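Which country does my daughter play for if she has two passports?
Posted in Women's and Girls' Football

Antonina Marchuk
My daughter is 15 and plays on the left for Torside under-16s. She was born here, but her dad's parents are from the other country and she has held both passports since she was small. Last month she got an email inviting her to a training camp for his side. Nobody from the country we live in has been in touch, though her coach thinks they might be by next season. If she goes to the camp, is she stuck with them? She leaves for Landanton on Sunday for a club match and I'd like to talk it over with her before then.
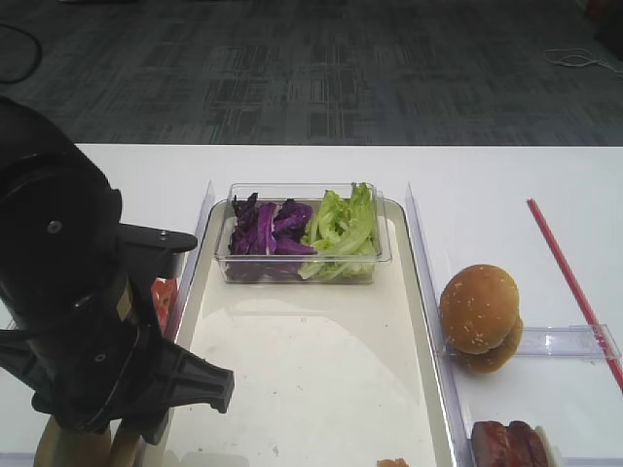
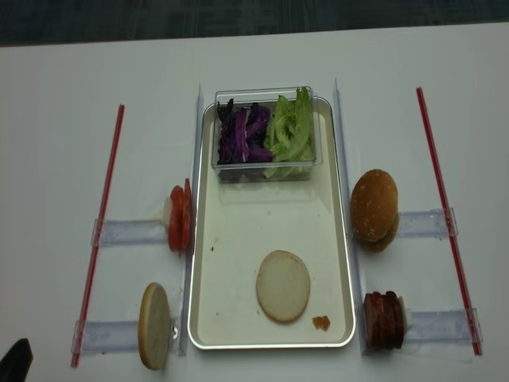
2 replies

Conall Ó Dálaigh
A training camp does not tie her to anybody. Neither does a friendly. What counts is an official competition match, and at her age that usually means a youth qualifier. Even then she may be able to change once, but there are conditions, and one of them is about which nationality she already held when she played that first official match. She has had both passports all along, so that part should be simple for her. It gets stricter with senior competitive games.

I went through this with my niece. She went to two camps with one country, played a friendly, then was called up by the other and went there. The club secretary helped us with the paperwork. Three things I would do:

Ask the people who sent the email, in writing, whether any match at the camp is an official one.

Keep copies of both passports and her birth certificate in one folder - they ask for these more than once.

Check who pays for travel and who insures her while she is away. We had to claim the train fares back and it took 27 days.

Read the current eligibility rules yourself too, or get the club to. They have been changed before and my niece's case was a few years ago.

Selim Polat
Just let her go. It's a camp. My cousin went to one and played in front of over 3,000 people in the final game and she still hadn't decided. Don't know if that one was official or not. Also ask what boots they need, because ours was all on artificial turf and she only packed studs for grass.

Antonina Marchuk
Thank you both. I have written to the camp to ask about the matches and will speak to the club secretary after training. I hadn't thought about the insurance at all. She says she wants to go either way.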